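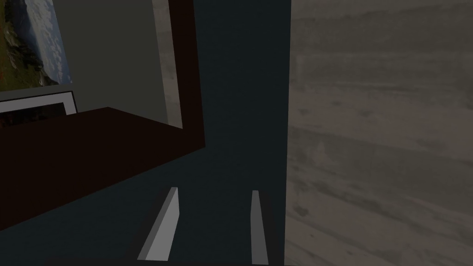 통권 80호 독자게시판

밑창 갈아 신기와 새로 사기, 다들 어떻게 하십니까

능선따라
등산화 밑창 문제로 글 올립니다. 플리부스(Flivus) 중등산화를 여섯 해째 신고 있습니다. 가죽은 아직 멀쩡한데 밑창 뒤꿈치 바깥쪽이 거의 민무늬가 됐습니다. 지난번 비 온 다음 날 내려오다가 바위에서 두 번 미끄러졌습니다. 앞쪽 고무도 조금 벌어지기 시작해서 손톱이 들어갑니다.
동네 수선집에서는 등산화는 안 받는다고 하고, 란즈바르(Ranjbar) 수선소가 전체 창갈이를 한다고 해서 전화해 보니 중창까지 보고 나서 견적을 준다고 합니다. 택배로 보내야 하고 기간은 6주라고 하네요. 10월에 긴 산행이 하나 잡혀 있어서 그 전에만 오면 됩니다.
맡기는 게 나을지 그냥 새 걸 사서 지금부터 길들이는 게 나을지 의견 부탁드립니다. 이번 호에 실린 골나르 잘랄리 씨 기고는 읽었습니다. 갑피가 살아 있으면 무조건 갈라는 쪽이던데 그 정도로 단정해도 되는지 모르겠습니다.

돌배나무
갈아 신으세요. 저는 같은 신발은 아니고 솜소프(Somthorpe) 가죽 등산화인데 창을 두 번 갈았습니다. 발 모양대로 늘어난 가죽은 돈 주고도 못 삽니다. 새 신발 사서 복숭아뼈 까지는 거 생각하면 저는 기다리는 쪽입니다.
벌어진 데는 본드 바르지 말고 그대로 보내세요. 순간접착제 발라서 보내면 긁어내는 공임을 따로 받습니다. 제가 처음에 그랬습니다.

물한리
저는 반대입니다. 6년이면 중창이 문제예요. 겉창은 눈에 보이니까 갈면 되는데 중창이 폴리우레탄이면 안 신고 신발장에 둬도 삭습니다. 습기 먹고 부스러지는 거요. 겉창만 새로 붙여 놓고 산에서 중창이 갈라지면 새 밑창이 통째로 떨어집니다. 작년에 같이 간 일행이 대피소 지나서 그렇게 됐고 끈으로 묶고 내려왔습니다. 내려오는 데 평소보다 두 배 걸렸습니다.
중창까지 가는 값이면 조금 보태서 새 걸 사는 게 맞다고 봅니다.

능선따라
중창 재질을 어떻게 확인하나요? 상자도 설명서도 없습니다. 혀 안쪽 라벨은 글자가 다 지워졌습니다.

물한리
깔창 빼고 안쪽에서는 안 보입니다. 옆에서 가죽이랑 고무 사이에 있는 층을 엄지로 세게 눌러 보세요. 눌린 자국이 그대로 남거나 가루가 묻어 나오면 그건 끝난 겁니다. 잔금이 가로로 나 있어도 마찬가지고요. 눌렀을 때 탄력 있게 돌아오면 EVA거나 아직 상태가 괜찮은 PU인데, 손으로는 거기까지만 압니다. 나머지는 수선하는 사람이 뜯어 봐야 합니다.

석옥희
능선따라님, 란즈바르에 작년에 맡겨 본 사람입니다. 참고하시라고 과정만 적습니다.
전화로 모델명과 사이즈를 말하면 접수번호를 문자로 줍니다. 신발은 흙을 털고 완전히 말려서 보내야 하고, 깔창과 끈은 빼고 보내라고 합니다. 저는 끈을 안 빼고 보냈다가 못 돌려받았습니다. 도착하면 사진 찍은 견적이 오는데 겉창만 갈 때와 중창까지 갈 때 금액이 따로 적혀 있었습니다. 저는 중창까지 했습니다. 6주라고 했는데 7주째에 받았습니다. 봄가을에는 더 밀린다고 합니다.
받은 뒤에 앞코가 예전보다 약간 들린 느낌이 있었습니다. 평지에서 며칠 신으니 익숙해졌습니다. 바닥이 두꺼워진 건지 발목 높이도 조금 달라졌고요. 불편할 정도는 아닙니다.
접지력은 새것일 때와 비교가 어렵지만 젖은 나무계단에서는 오히려 처음 며칠이 미끄러웠습니다. 새 고무 표면이 좀 닳아야 한다고 수선소 쪽에서 안내문에 적어 놓았습니다.

바람재79
기고문 얘기가 나와서요. 저는 그 글에 동의 못 합니다. 창 하나로 2,000km를 걸었다고 쓰셨던데 어떤 길을 걸었는지가 빠져 있습니다. 흙길 위주면 가능할지 몰라도 우리나라 화강암 능선에서는 그렇게 안 갑니다. 체중도 다르고 배낭 무게도 다르고요. 저는 200km 남짓한 종주 한 번에 뒤꿈치 무늬가 눈에 띄게 줄었습니다. 그런 글은 조건을 적어 줘야 합니다.

돌배나무
바람재79님, 그건 글을 끝까지 안 읽으신 것 같습니다. 둘째 장 아래쪽에 초지와 임도가 대부분이었다고 나옵니다. 스틱 쓴다는 얘기도 있고요.

바람재79
다시 봤습니다. 임도 얘기 있네요. 그건 제가 놓쳤습니다. 그래도 제목을 그렇게 크게 뽑을 일은 아니었다고 봅니다. 배낭 무게는 여전히 없습니다.

두루마리
초보라서 묻습니다. 창갈이 하면 방수막은 괜찮은가요? 열을 준다고 들었습니다.

석옥희
제 신발은 안에 막이 있는 모델이었고 아직 물은 안 샙니다. 한 켤레 경험이라 일반적으로 그렇다고는 말씀 못 드립니다. 수선소에서는 방수는 보증하지 않는다고 동의서에 표시하게 했습니다.

물한리
6년 신었으면 막은 이미 발볼 꺾이는 데서 나갔을 가능성이 큽니다. 창갈이 탓할 것도 없어요. 대야에 물 받아서 신고 발등 밑까지만 담가 보면 압니다. 양말에 휴지 한 장 끼우고 10분 정도 서 계세요.

청솔모아님
가죽 관리 얘기도 같이 하면 좋겠습니다. 창 갈아 오면 접착하면서 가죽이 많이 말라 있습니다. 저는 툰둠(Tundum) 왁스를 얇게 두 번 바릅니다. 한꺼번에 두껍게 바르면 먼지만 붙고 색이 얼룩집니다. 드라이어로 녹여 바르는 분들 있는데 창 붙인 자리 근처는 열 주지 마세요. 봉제선은 칫솔로 문질러 넣습니다.
누벅이면 왁스 바르는 순간 색이 진해지고 안 돌아옵니다. 그게 싫으면 스프레이 쓰셔야 하고요.

바람재79
툰둠은 가죽을 너무 무르게 만듭니다. 중등산화는 발목이 받쳐 줘야 하는데 두 철 바르고 나니 목이 주저앉았습니다. 기름 성분이 많은 걸로 압니다.

청솔모아님
얼마나 자주 바르셨는데요? 저는 한 해에 두 번입니다. 산에 다녀올 때마다 바르면 어떤 왁스든 물러집니다.

바람재79
다녀올 때마다 발랐습니다. 뚜껑에 그렇게 하라고 돼 있어서요.

청솔모아님
제 통에는 횟수 얘기가 없습니다. 판이 다른가 봅니다. 아무튼 저라면 그렇게 자주는 안 바릅니다.

능선따라
답글 감사합니다. 저녁에 물한리님 말대로 엄지로 눌러 봤습니다. 왼쪽은 바로 돌아오고 가루도 없습니다. 오른쪽은 뒤꿈치 쪽에 짧은 가로금이 하나 있습니다. 누르면 벌어졌다가 닫힙니다. 대야 시험도 했는데 오른쪽 엄지발가락 있는 데 휴지가 젖었습니다. 왼쪽은 말라 있었습니다.
이러면 오른쪽은 중창까지 가는 게 맞겠지요? 한 짝만 중창을 갈아 주기도 하나요?

물한리
한 짝만은 하지 마세요. 높이랑 쿠션이 달라집니다. 무릎에 옵니다. 금이 갔으면 저는 새로 사는 데 한 표 더합니다. 방수도 나갔으니 더 그렇고요.

돌배나무
저는 그래도 두 짝 다 중창까지 하는 쪽입니다. 방수 나간 건 스패츠 차고 양말 여벌 챙기면 여름 가을은 버팁니다. 원래 가죽 등산화에 막 없던 시절에도 다 다녔습니다. 견적이 새 신발값의 80퍼센트를 넘으면 그때는 새로 사셔도 뭐라고 안 하겠습니다.

두루마리
견적만 받아 보고 안 맡기면 돈이 드나요?

석옥희
왕복 택배비는 본인 부담이고 검사비는 없었습니다. 작년 기준이라 전화로 다시 물어보세요. 그리고 일정이 10월이면 보내는 날짜를 더 미루지 않는 게 좋겠습니다. 돌아오고 나서 짧은 산행을 몇 번은 해 보셔야 앞코 들린 느낌에 적응이 됩니다.

바람재79
새로 사는 경우도 같습니다. 중등산화는 지금 사도 길들이는 데 여름 다 갑니다. 저녁에 발 부었을 때 가서 산행 양말 신고 신어 보고, 매장 경사판에서 내려오는 방향으로 서 보세요. 발가락이 앞에 닿으면 한 치수 올리거나 다른 발볼로 가야 합니다.
플리부스는 요즘 나오는 게 예전 것보다 발볼이 좁습니다. 같은 사이즈 인터넷으로 주문했다가 반품했습니다.

돌배나무
발볼 좁아졌다는 건 저도 들었는데 여성용은 그대로라고 합니다. 아내가 같은 치수로 다시 사서 잘 신습니다.

능선따라
일단 견적부터 받기로 했습니다. 접수번호 받았고 끈이랑 깔창 빼서 포장해 뒀습니다. 매장에도 한번 가서 발볼은 재 보려고 합니다. 견적 오면 금액 두 가지 다 여기에 적겠습니다.

물한리
오른쪽 금 간 자리는 종이테이프로 표시해서 보내세요. 접수할 때 메모 넣어도 현장에서 못 보는 경우가 있습니다.

능선따라
테이프 붙였습니다. 내일 오전에 보냅니다.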